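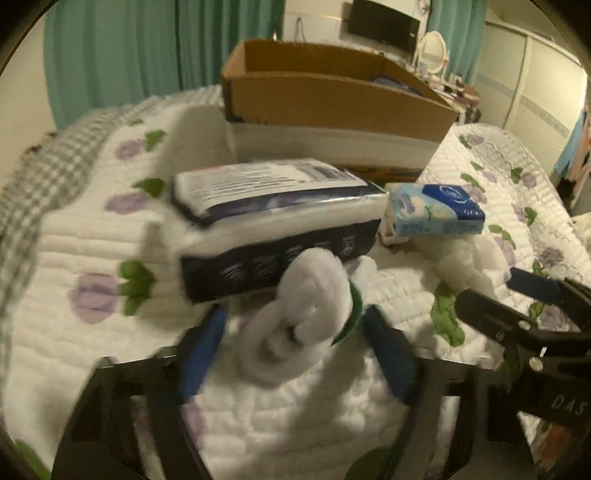
On the bed: an open cardboard box, a large wrapped package, a pack of tissues and a soft white plush object.

Frequently Asked Questions — Packing a Parcel From Home
Last updated June 2, 2018

Plelico sends parcels for families and students who live far from each other. The questions below are the ones we receive most often by e-mail. Please read them before you write to us, as your answer may already be on this page.

GETTING STARTED

Where should I pack my box?

Any flat and clean place is fine. Many of our customers use the bed, and I do it also at my own home. You can put everything next to each other and you do not need to bend down to the floor. If the mattress is very soft, move the box to a table before you close it. It is difficult to press the tape well when the box sinks.

Can I use a box from the supermarket?

Yes, if it is strong and dry. Please do not use boxes that carried fruit with holes in the sides, or boxes which were wet before and became wavy. Remove or cover all old labels and barcodes on the outside of the box. In November we had 17 parcels that went to the wrong depot, and in each case an old label was still visible.

Do you sell boxes?

We sell two sizes at the Dulthorpe counter, small and medium. We do not send empty boxes by mail.

What is the maximum weight?

The small box can weigh up to 5 kg and the medium box up to 12 kg. A bathroom scale is good enough for checking. Stand on the scale with the box, then without it, and subtract.

WHAT GOES INSIDE

Can I send household goods in their original plastic wrapping?

Yes. Large wrapped packages, for example paper goods, diapers or bedding, can stay exactly as they came from the store. The wrapping keeps them clean. Put this kind of package in the box first, on its widest side, and build the rest around it.

My package is too large for the box. May I open it and divide the content?

You may. Put the single pieces in a clean bag and close the bag. For a parcel that leaves the country, cut out the part of the wrapping where the name of the product is printed and place it on top. The customs officer will want to know what the pieces are, and loose goods without any name are often held for several days.

How do I pack a soft toy?

Put the toy in a clear bag — white and light colors especially — and place it near the top of the box. You can press it a little, but do not use a vacuum bag. Some fillings do not come back to their shape after two weeks on the road. If the toy has batteries inside, please read the next answer.

Can I send toys with batteries?

Only if the batteries can be taken out. Leave them out of the parcel completely. The person who receives it can buy new ones.

Are small packs of tissues useful as filling?

They are quite good for this. They are light, they fill the corners, and they will be used later. If a pack is already open, fold the end and close it with a small piece of tape, otherwise the tissues come out during the trip. Please do not use them alone to protect glass. For glass we ask for bubble wrap or thick clothes on all sides.

Can I put food in the same box?

Dry food in closed factory packages is accepted inside the country. For other countries the rules are different from place to place, so write to us with the name of the country before you pack. Do not put food together with soap or washing powder. The smell goes through paper and also through thin plastic, and we have received more than one sad letter about tea.

What is not accepted?

Perfume, nail polish, lighters, spray cans, cash, medicine without a prescription, fresh food and plants. The complete list is at the counter, and we can send it to you by e-mail.

CLOSING AND LABELING

How full should the box be?

When you close the flaps, they should lie flat without pushing. Shake the box slowly. If you hear something move, open it again and add a towel, socks or paper. A box that is half empty gets crushed when another one stands on top of it.

How much tape do I need?

One strip along the middle of the bottom, two strips across it, and the same on the top. Use wide packing tape. Clear office tape and masking tape do not hold.

Should I write a list of the contents?

Yes, always two copies. One goes inside, on top of everything, and the other goes in the pocket on the outside. Write simple words: "1 soft toy, white" is better than "gift". Put a value for each item, also for used things.

Is it necessary to write the value of a present?

Yes. A fair guess is fine. For values above $500 in total we need the receipts.

Where do I put the label?

On the largest side, flat, and not over the edge or over the opening. The barcode must not have tape with wrinkles on it. If your printer does not work, write to us and we will keep a printed label for you at the counter.

SENDING AND RECEIVING

Where can I bring my parcel?

To our counter in Dulthorpe or to the pickup point at the Shenoy stationery store. The Shenoy store takes small boxes only.

Can you collect the parcel at my home?

Yes, inside Dulthorpe, if you book one working day before. The box must be closed and labeled when the driver arrives. The drivers are not allowed to wait while you pack — I am sorry for this, but the route is tight.

How do I follow my parcel?

You receive a Roluvis number on your receipt. Type it in the tracking field on our home page, without spaces. The first result normally appears in the evening of the day you send it.

The box arrived damaged. What should I do?

Keep the box, the filling and everything that was inside. Take pictures of all six sides and send them to us within seven days, together with the Roluvis number. Please do not throw away the box before we answer you. Without it we cannot make a claim with the carrier.

I forgot to put something in. Can I add it?

If the parcel is still at our counter, yes. Come with your receipt and your own tape. When it has left the building, we cannot open it any more and you will need to send a second one.

My question is not here. How can I contact you?

Use the contact form or call extension 112 on working days between 9 and 4. We answer in English and usually on the same day.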